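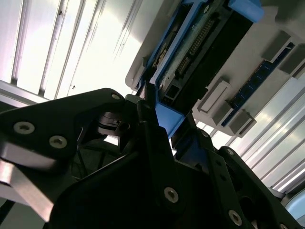

Blue plastic drive bracket on its tray

Lougher Student Anthology, 2000 edition
Paperback, 51 poems and stories by pupils at Illis and Bakar schools. Edited by Elis Pugh, published by Buleo. Black and white drawings throughout.
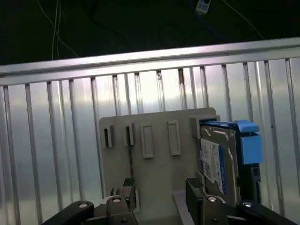
Pages are sewn, with a card cover. Some copies have light shelf wear on the spine. Schools ordering 40 or more should email us first, as we pack those in 2 boxes. Orders go out by second class post. The next edition is due in October.

Price list last updated 7/27/21.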